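Does trimming idle frames help or hurt?

zirk_nb
We trained the same grasp policy twice on 500 hand-held gripper demos. Cutting the idle start of each one took success from 14 of 40 to 11 of 40. Has anyone else seen this?

furnley22
That's three trials' difference. I wouldn't call it a result.

jlwan
Agree on the numbers, but Natalina Bassi saw the same direction at Ristthorpe. The policy never learned to wait.

furnley22
Different task, different gripper. Run more trials first.

zirk_nb
Fair. I'm rerunning both Tuesday with new seeds. The part I cut is all like this, fingers open over a bare table, nothing to grasp yet.

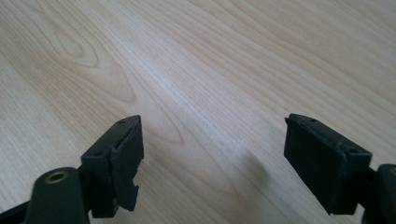 It was nearly a second per demo, so I didn't expect it to matter - maybe I should trim half and compare all three.

jlwan
Do that. Keep the start poses fixed too.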